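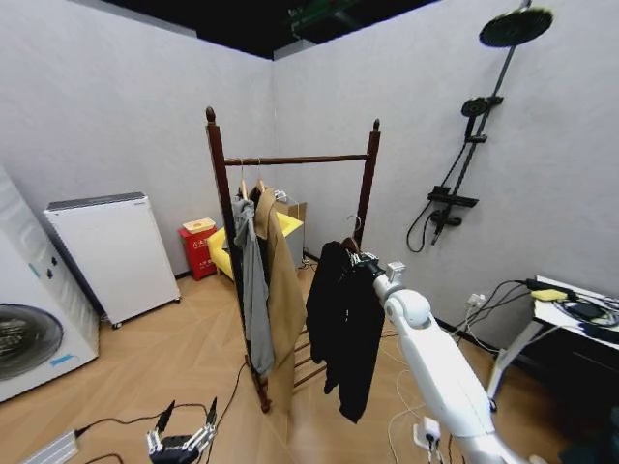 How many examples do I need before a robot learns to hang a jacket on a rail?

For one jacket, one hanger and one rail that never moves, plan on a few hundred good episodes. If you want it to work with other clothes, the variety of the clothes matters more than the total, and you should expect to go back and record again after the first training.

Community help: Learning from demonstration
Question asked by Ju-won Cha

Hello all. I am collecting demonstrations for a clothes hanging task and I would like advice before I continue in the wrong direction. English is my second language, so please ask me if something is unclear.

The task is simple to say. The arm holds a hanger with a garment on it, brings it to the rack, puts the hook over the rail and lets go. We record it by teleoperation, with one camera on the head and one on each wrist. I use Trorkell for the recording and the labels. We have two operators, and each session is 20 episodes.

My problems are these:

1. The policy goes to the rail quite well, but it opens the fingers too early. In 9 of 16 test runs the hanger fell before the hook was over the rail.

2. My two operators do not work in the same way. One comes to the rail from above. The other comes from the front and then lifts. I did not tell them to choose one way, and maybe this was my mistake.

3. Dark clothes are worse than light clothes. With a black hoodie the wrist camera sees a large black area and not much else.

Should I delete the episodes of one operator? And should I keep the episodes where the operator missed the rail first and then corrected? I have read both opinions and I can not decide.

Thank you in advance for your time.

3 answers

Answer by Nomvula Kruger (accepted)

Do not delete anything yet. Put a tag on every episode with the name of the operator and the approach direction, then train once on each group and once on all of it. It costs you a few nights of computer time, and you will know instead of guessing. When we did this in Belville for a similar task, the mixed set was the worst of the three. Two ways of reaching the same goal are not bad in general, but with a small set the policy can take something in the middle, and in the middle there is no rail.

For the early opening, look at the last second before the release in your recordings. Good operators are fast there. They see that the hook is over, they open, and they are already moving away. So the useful part is only a few images in each episode. Ask your operators to stop for a short moment when the hook touches the rail, then lower a little, then open. It feels slow and they will complain. Also check that your gripper signal and your camera images have the same time. We had a delay of 7 images once and it looked exactly like your problem.

Keep the corrections, if the operator really recovers and finishes. Cut the ones where the garment ends on the floor, or put them in a separate folder.

About dark clothes: check the exposure first. If it is automatic, a black garment close to the lens makes everything else too bright, and you can lose the rail. Fix it to one value for the whole session and write the value down.

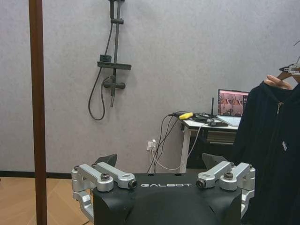

Should the wrist camera be able to see the rail during the whole movement?

It is enough if the hook and the rail are both visible in the last part of the approach. Earlier in the movement the head camera can do that work, so choose the wrist camera angle for the final few centimeters.

Answer by a guest

just collect more. we had the same and it went away after more data

Answer by a guest

I agree with Nomvula about the tags. One small thing to add: write a page of rules for the operators before the next session. Ours says where the garment starts, which hand is used, where the hook should point, and when an episode counts as finished. Before we had this page, each person ended the episode at a different moment, and the policy did not know when to stop. I took the layout from the Gurkutow template and changed most of it.

Also move the rack a little between sessions. If it is always in the same place you will be happy until somebody cleans the room.

Comment by Ju-won Cha

Thank you very much to all. I checked the time signal as Nomvula wrote, and the gripper channel is late compared with the wrist cameras. I do not know yet if this explains everything. I will record again with the short stop before the release, and with only the approach from above. The other episodes I keep in a separate folder with tags.

One more question, if it is allowed here: when I correct the delay, can I shift the old recordings also, or is it safer to record again?

Comment by Nomvula Kruger

Shift them if the delay is constant. Measure it at the start and at the end of a long session. If the two values are different, record again.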